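January 5, 2022
By Lorraine Bolger
Filed under: Workshop Guides > Two-Arm Build > Setting Up

Part 4. Dressing the table and running your first pick

By now you should have both arms bolted down, the cables tied back, and the controller talking to each side without complaint. If one arm still isn't answering, please go back to Part 3 and sort that out first. I know it is tempting to push on and hope (I did, for most of an evening), but the steps below assume that both arms will stop when you tell them to.

What you will need: a piece of plain black fabric big enough to cover the table, a few paper cups, a handful of small light things to pick up, and somewhere to put your tea that is well out of reach of either arm.

1. Switch off the power to both arms and wait for the fans to go quiet. Move each arm gently by hand to its rest position, out to the side.

2. Lay the fabric over the table and pull it toward the back edge first, then toward you. It doesn't need to be ironed. A few soft wrinkles are fine for this kind of work, but a raised fold can catch a fingertip on a low pass, so smooth those down with the flat of your hand.

Note: Adi Wattimena tried a patterned cloth on the Brosholm table and spent a long while wondering why the vision program kept finding objects that weren't there. Plain and dark has worked best for us.

3. Tuck the loose fabric under the mounting plates or clip it below the table. Pull on each corner. If it slides, clip it again.

4. Turn the power back on and run the homing routine, one arm at a time, left and then right. Keep your hand by the stop button the whole way through, even if you've done this before and it feels a bit silly.

CAUTION: Never reach between the grippers while either arm has power. They move faster than you expect when they are coming back from a limit, and the fingers do not know the difference between a cork and a thumb.

5. Open and close each gripper 4 times with nothing in it. Listen for grinding and watch that both fingers travel evenly. If one lags, tighten the screws on that finger a little and try again.

6. Set the grip force to 40 on the slider. You can raise it later, but a low setting is kinder to soft things and to the gears while you are learning.

7. Set one paper cup on the fabric near the front of the table, where either arm can reach it without stretching. Start with just the one – a crowd of them can wait until your placing is steady.

8. Bring the right arm in slowly, close its fingers on a small light object, and lift it clear of the table. Leave the left arm waiting on its own side.

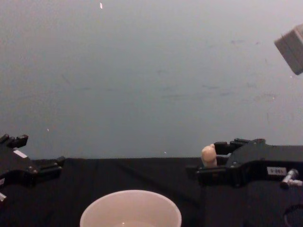 9. Hold there and let go of the controls for a moment. If the piece slips, raise the grip force by 2 and start the pick again. If it looks squashed, come down by the same amount.

10. Move across until the object is over the cup, lower it, and open the fingers. Back the arm straight up before you swing it to the side, or you will bring the cup along too.

Note: Paper cups are light and tip at the slightest touch. Marjan Mohammadi puts a small washer in the bottom of hers, and I have come around to doing the same.

11. Repeat with the left arm, using the same settings to begin with. The two sides rarely need exactly the same force, so write down what each one likes.

When you can manage a pick and a drop on both sides without touching the stop button, save your settings under a name you'll recognize in March, and move on to Part 5, where we pass an object from one arm to the other.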